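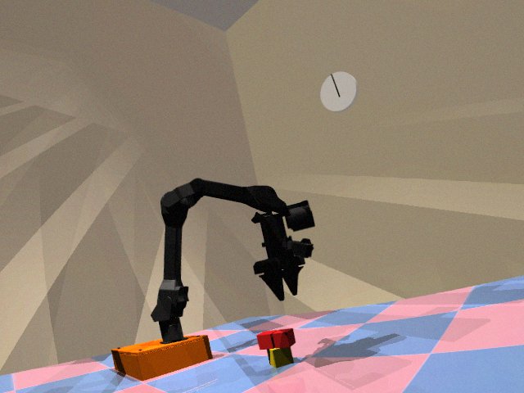

**Product:** Wovley simulator, block stacking pack (trial license)
**Reported by:** integration desk, Jemar
**Opened:** 20/03/2024
**Status:** waiting for vendor

### Problem

We are evaluating the stacking pack before we decide on the full license. In the task with the red block on the yellow block, the run is marked as "failed" even when the stack is standing at the end. It does not happen in every run. In our last batch of 100 runs, 5 were marked as failed, and when I replayed them I could see in all 5 that the red block stays on top after release.

The red block overhangs the yellow one, so my first idea was that the check does not accept this offset. The manual says only that the upper block must be "supported", and it does not give a limit.

### What I tried

1. Restarted the simulator and loaded the pack again. No change.
2. Replayed the failed runs with the same seed. Same result each time, so it is repeatable.
3. Increased the settling time after the gripper opens to 3 seconds. The blocks do not move during this time, but the run still fails.
4. Turned off shadows and the second light. No difference, as I expected, but the Pisham reseller asked me to test it.
5. Changed the retreat height, so that the fingers stop higher above the red block. With this, 3 of the 5 runs pass.

Step 5 is the interesting one. I think the check starts before the arm has finished its retreat, and it still counts the gripper as holding the block. I cannot confirm this, because the check is in the closed part of the pack.

### Log from one failed run

```
step 1874 gripper: open
step 1902 retreat: start
step 1905 check_stack: start
step 1905 check_stack: FAIL (contact)
step 2000 episode end
```

The limit is 2,000 steps per episode. I did not change it.

### Reply from Kirkegaard support

> Thank you for the log. Please set `check_after_retreat` to true in the task file and send us the result.

### My answer

I set it, but the line is ignored and the console shows "unknown key". Our version is the one from September — does this key exist only in a later build? If yes, please send a download link that works with the trial license.

I attach the task file and the seeds for all 5 runs. The trial can stay open on our side until this is answered.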